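Review of the Brindeo Hand-Held Gripper Kit for Recording Two-Handed Tasks

Pak-hei Yang
Student project report, October 2019

1. Purpose

The department wanted to know if the Brindeo kit, sold by Hidesach, is worth buying for the teaching lab. It is a pair of grippers that a person holds and works by hand. The movements are recorded and can later be used to program a two-arm robot. My project was to set the kit up, use it on simple handling tasks, and report on how well it suits students who have not done this kind of work before.

I did not test the recordings on a robot. That is planned as a separate project in March and will be done by another student.

2. What is in the kit

The kit comes in one hard case. Ours held:

Two hand-held grippers, left and right
Two marker plates, with screws
Two cables, one for each gripper
A calibration board
A printed quick start guide
A license card for the Cirkura recording software

A computer is not included. Neither is a tracking system, so a lab that has no tracking cameras would have to add them. Hidesach lists the kit at $2000, and a spare set of finger pads costs $190. We paid for one set of spare pads and did not need them during the project.

3. Setup

The quick start guide covers the hardware well. Each marker plate sits on top of its gripper and is held by screws. The plates must go on before calibration, and if one is removed the calibration has to be repeated. The guide says this only on the last page. I found it after I had already swapped the plates to see if they were the same. They are not.

Installing Cirkura was slower. The license server was down the first time I tried, and the installer did not give a useful error. An email to Hidesach support got a reply the next day with an offline license file, which worked.

Calibration takes 20 minutes if all goes well. The steps are:

Lay the calibration board flat on the work surface.
Touch each corner of the board with the closed fingers of the left gripper.
Repeat with the right gripper.
Open and close each gripper fully when the software asks.
Save the result under a new name.

The software lets you save over an old calibration without a warning. I lost one this way and had to start over.

4. Method

I recorded three tasks. The first was moving a foam block from one side of the table to the other. The second was passing the block from the left gripper to the right. The third was lifting a closed plastic box with both grippers, turning it end for end, and setting it down.

Each task was recorded in short takes with a return to the start position between them. In total there were 792 takes. A take was thrown out if the software reported lost tracking at any point or if I dropped the object. Pakzad, the file checker our lab already uses, was run on every take that was kept.

5. Observations

5.1 Grip and comfort

The grippers are easy to hold at first. After a long session my right thumb was sore from the trigger, and I began to take breaks between sets. The handle is one size. A classmate with smaller hands could use it but had to shift her grip to close the fingers all the way.

5.2 Cables

The cables are the weakest part of the kit. Each gripper has its own, and they leave from the back and hang down. On the box task they pulled at my wrists when I turned my hands over. They also slid across the table and once dragged the foam block out of place. A lighter cable or a clip for the forearm would help. Hidesach told me that a wireless version is being looked at but gave no date.

5.3 Handling the box

The box task was the hardest of the three. A smooth plastic box gives the fingers little to hold, and both grippers have to close at nearly the same time or the box turns. It worked better to bring the grippers in low, one toward each end, and to close slowly. The clear plastic also made it harder for me to judge where the fingers would meet the side.
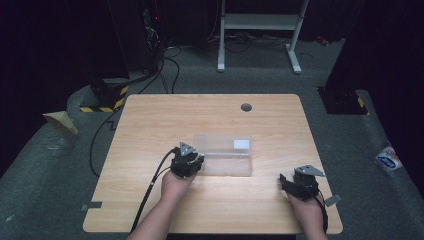

5.4 Software

Cirkura is plain but does the job. Start and stop can be set to a foot pedal, and this should be treated as required — with both hands in use there is no good way to reach a keyboard. The pedal is sold separately. Files are named by time only, so I kept a written log of which take belonged to which task. All of the kept takes opened in Pakzad without changes.

6. Recommendation

The kit is suitable for the teaching lab if the lab also buys a foot pedal and some way to manage the cables. Students should be shown the calibration steps in person the first time, and a copy of a working calibration should be stored where it can't be saved over. I would hold off on a second kit until the recordings have been tried on a robot.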